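Bench Notes: What the Bear Taught Us About Slipping Joints

2 March 2021 – 6 min read

If you came by the Prisia workshop in the last couple of weeks and wondered why the left arm on the dressing bench had a strip of red tape across its base and a note saying DO NOT POWER, this item is for you. The short version is that we had a fault, we stopped work, we found the cause, and we are running again. The long version is much more fun, at least if you like this kind of thing as much as I do!

Quick catch-up for new members. The dressing bench is where we have two arms work together on soft toys and clothes. Soft things are wonderful practice. A wooden block stays where you put it and keeps its shape, but a sleeve folds under itself, a hood flops over, and a fuzzy toy squashes and springs back. You need both arms for most of it, one to hold and one to tug, and the two grippers end up very close together. Keep that last part in mind.

The trouble started on a Friday afternoon. We were running a session with the bear, and the left arm was meant to hold the head still while the right arm worked on the front of the shirt. Partway through, the left gripper drifted. It didn't jerk or bang, it just sank, slowly, toward the toy, and kept on pressing. The software was perfectly happy. Every number on the screen said the arm was exactly where we had asked it to be. Lucyna Pawlak was at the bench, saw the head flattening, and hit the stop button. The arms went limp, the bear popped back into shape, and we all stood there saying "huh."

Our first guess was a bad move in the program. That's nearly always my first guess, and I am nearly always the one who wrote it. We played the same session back with nothing on the floor and it ran clean. We played it back again, still clean. So we put a bag of rice under the gripper to give it something to push on, and there it was again, that slow sink.

Our second guess was the cable. The arms have had their wiring moved more than once, and a stiff cable can pull on a wrist in ways you would not believe. Lucyna unclipped it, re-routed it with more slack and tried again. Same result. (We kept the new routing anyway. It's nicer.)

The third guess was the right one. Inside the shoulder joint there is a small horn that sits on the motor shaft, and a screw that clamps it down. The screw had backed out by less than half a turn. With no load, friction was enough to carry the arm. With a load, the horn slipped on the shaft a tiny bit at a time. The sensor reads the motor and not the arm, so the motor reported a perfect position while the arm itself was somewhere else. I love this fault. It is such a small, ordinary thing, and it can hide from you for weeks.

How many weeks? We went back through the session log to find out. There are 586 sessions from that bench on the drive, going back to September, and Lucyna wrote a little script that compares where the two arms should meet with where they were when the force reading jumped. The numbers look fine for most of the log, then they start to wander in the last 300 or so sessions. Those are now marked in the shared folder with a yellow tag. Please don't use yellow-tagged sessions for anything that depends on exact position. They are still fine if you only want to look at how the cloth moved.

Now the safety part, and please do read this even if you never touch the dressing bench.

The arm was never going to hurt anyone badly. It's a light arm. But it was pressing down without knowing that it was pressing, and if a finger had been there in place of a toy, it would have been a nasty pinch. Reaching in to straighten a sleeve while the arms are live is a habit that several of us had slid into, me included. That stops now. If something needs straightening, pause the arms, wait for the light on the controller to go out, and then reach in.

We have made three changes:

The shoulder and elbow screws on both arms now have thread lock on them and a stripe of paint across the head. If the stripe is broken, the screw has moved. Look at it before you start.

There is a rice bag test at the start of each day. Zawadzka, our parts supplier in town, kindly gave us a proper spring scale for it, so we can write down a real number.

The controller now stops an arm if the motor current stays high for more than 3 seconds with no change in position. Prarkitz, the control program we all share, had this setting the whole time. It was switched off. I have no idea who did that and I have decided not to check the history, in case it was me.

The first full session after the repair was a joy. Both arms held steady, no sink, and the paint stripes were whole when we finished. We ran the bear again, and then a blanket bundle for a change of texture. If you would like bench time, the sign-up sheet is on the Gurumard page as usual, and there are still open slots on weekday evenings. Come and play!

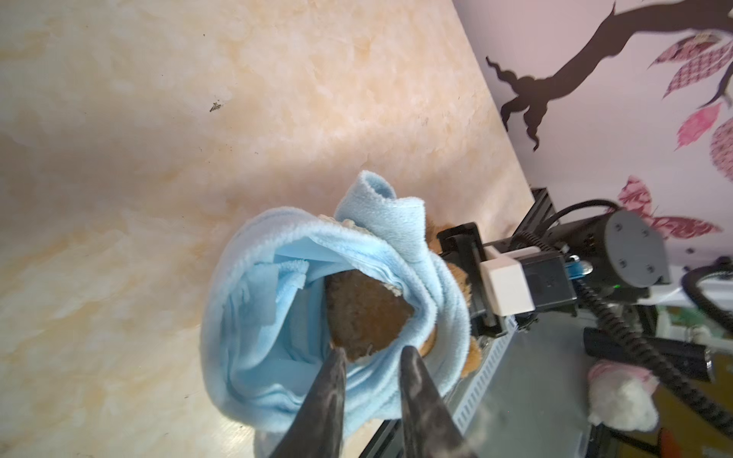
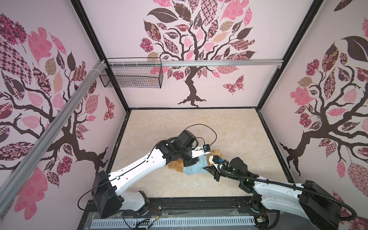
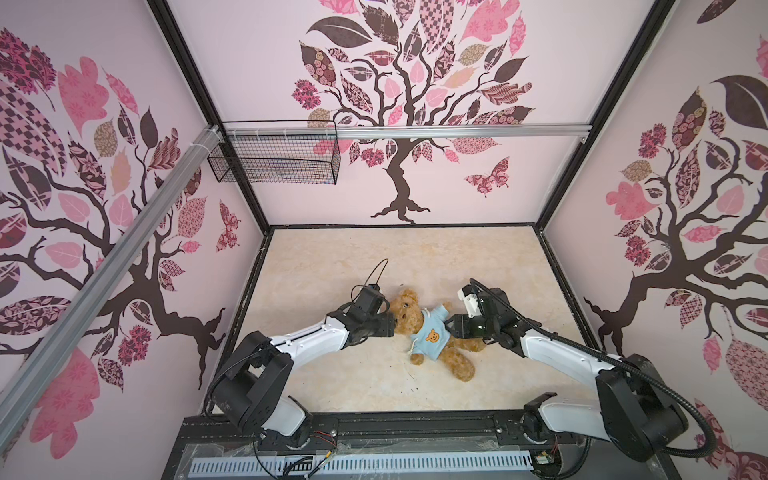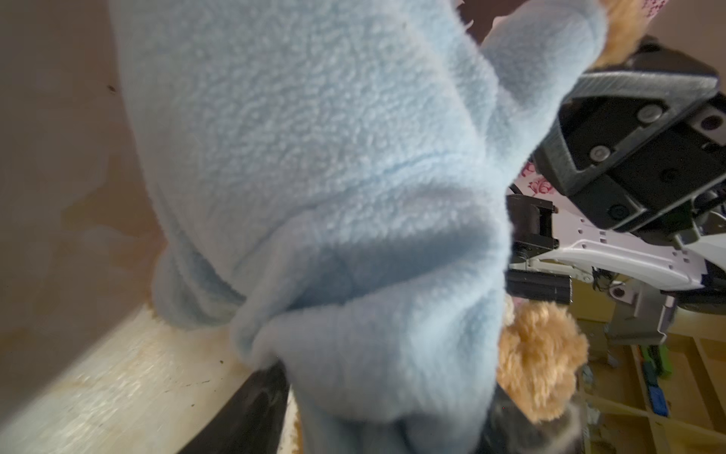

Plush and blue fleece at the dressing bench, with both arms at work.

Last updated: 2 March 2021Comments (4)

benchrat: Had the exact same thing on a gripper at home. Spent two evenings blaming the power supply. Paint stripes going on tonight.

M. from the evening group: Are the yellow tags on the backup drive too, or only in the shared folder?

Lucyna Pawlak: Only the shared folder so far. I'll copy them over this week. The script is in there as well if you want to run it on your own sessions.

tinkerpot: Please tell me the rice bag has a name.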